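Kestik Hardwax Oil: Set-up and Care Guide
Section 4. Cleaning and Re-oiling a Wooden Table

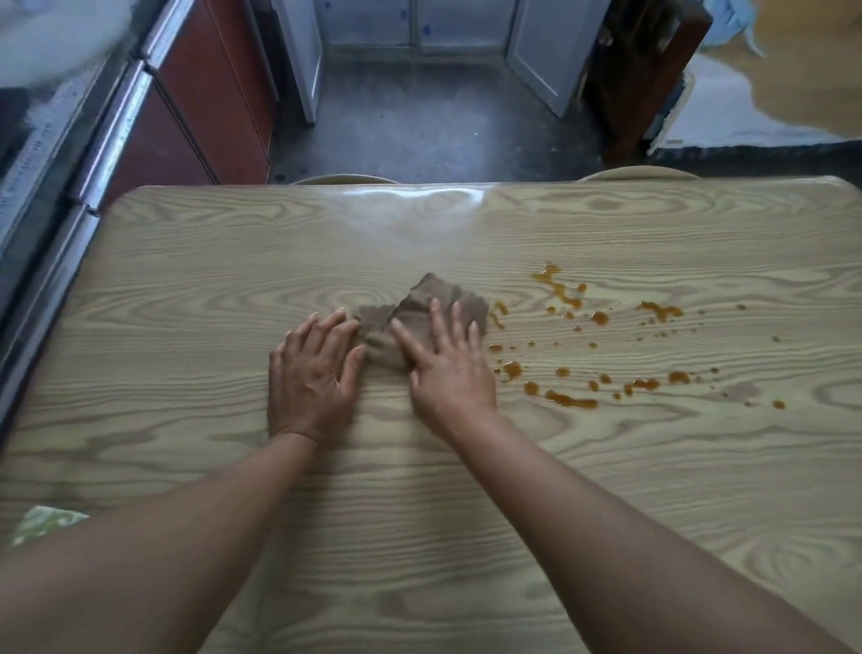 Verna Blackwood writes that she would do the underside first, as a top oiled on one face only can cup over a damp winter, and that she wishes the first printing had mentioned it. The steps below now include the underside.

Updated Jun 21, 2019
14 shares | 6 comments

4.1 Before you start

This section covers indoor tables that already have an oil or hardwax oil finish. It does not cover lacquer, varnish or shellac. To find out which finish you have, put a drop of water on a part of the top that gets little use and leave it for ten minutes. If the wood darkens under the drop, the oil is worn and the table is ready for a new coat. If the water stays in a bead, clean the table and stop after step 5. A varnished top will also hold a bead, so check the maker's label if you are not sure.

You will need:
- Kestik Hardwax Oil, clear or natural
- Kestik Wood Soap
- Sanding sheets, 180 and 240 grit
- Clean cotton cloths with no loose lint
- A white nylon pad
- Thin rubber gloves
- A metal can with a tight lid

The room should be between 60 and 77 degrees F. Keep a window open, and keep the table out of direct sun while you work.

4.2 Cleaning

1. Clear the table and brush off crumbs and grit.
2. Mix one capful of Wood Soap into a quart of lukewarm water.
3. Wring the cloth out well and wipe with the grain. Do not pour water on the wood.
4. Go over the top again with a second cloth and plain water.
5. Dry with a third cloth. Leave overnight before sanding or oiling.

Note: Do not use dish detergent, ammonia or steam. Each of these strips oil from the surface.

4.3 Sanding

6. Sand with 180 grit, always along the grain. Use light, even pressure. If the table has rounded edges, sand them by hand.
7. Repeat with 240 grit.
8. Vacuum off the dust, then wipe with a barely damp cloth. Wait one hour.

Caution: On veneered tops, skip step 6. Veneer can be thinner than a business card, and 180 grit will go through it at the corners.

4.4 Oiling

9. Stir the can slowly with a flat stick. Do not shake it.
10. Start with the underside. Put on one thin coat with the nylon pad and wipe off the extra after 15 minutes.
11. Let the underside dry for 12 hours, then turn the table upright.
12. Oil the top in the same way. Work in strips the full length of the table so that you keep a wet edge.
13. Wipe off all oil that has not soaked in. Shiny patches at this stage will dry sticky.
14. After 12 hours, put a second thin coat on the top only.

A 500 ml can covers over 81 square feet in one coat. End grain takes more.

WARNING: Cloths soaked with oil can heat up and catch fire by themselves. Put used cloths in the metal can, cover them with water and close the lid. Never leave them balled up or in a trash bag.

4.5 Drying and first use

The table can take light use after 2 days. Do not cover it with a tablecloth or put hot dishes on it for the first two weeks. Wipe up spills right away during this time. Keep the lid pressed down on any leftover oil. If a skin has formed, lift it out whole and strain what is left before using it.

If the surface still feels tacky after three days, rub it with a nylon pad dampened with a few drops of fresh oil, then wipe dry.

Related items
Section 3. Removing Water Rings and Heat Marks
Section 5. Filling Small Cracks
Brerkberg Sanding Sheets: Grit Chart
Plarkalau Floor Oil: Coverage Table
Kurtuluş Bench: Assembly Sheet, July revision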